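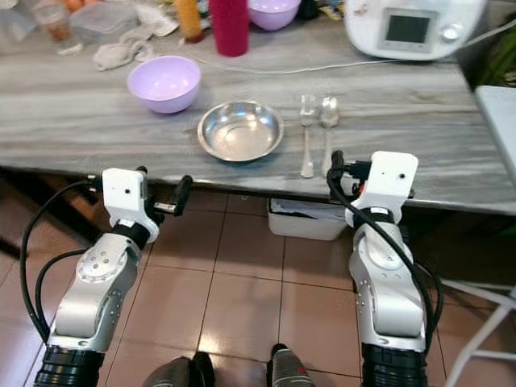
Head camera, table-setting task, both arms at the table edge.

Last updated: June

Re: [teleop-list] Fork and spoon episodes

Oi-ling Mok wrote:
> I went through the Hulla set, 196 episodes. In a lot of them the right
> gripper hovers over the spoon handle for up to 11 seconds before closing.
> Is that the operator or the link?

The operator. Latency on the Bornalville link is fine. With the fork and spoon side by side, the head view gives poor depth at the handle, so people wait and creep down.

Two changes I would try:

- Have the operator practice the grasp by hand-guiding the arm before switching to remote control.
- Trim the hover in the Zusteo export, but keep the raw files. Yen trained on untrimmed data and the policy learned to pause.

Leave the cups, bottle and cloths at the back of the table. The policy should see clutter it does not have to touch.

Can you send me the joint logs for 2 of the slow episodes? Gripper current too, if it was recorded.

Contact the list owner | Copyright Zusteo teleop list | Back to top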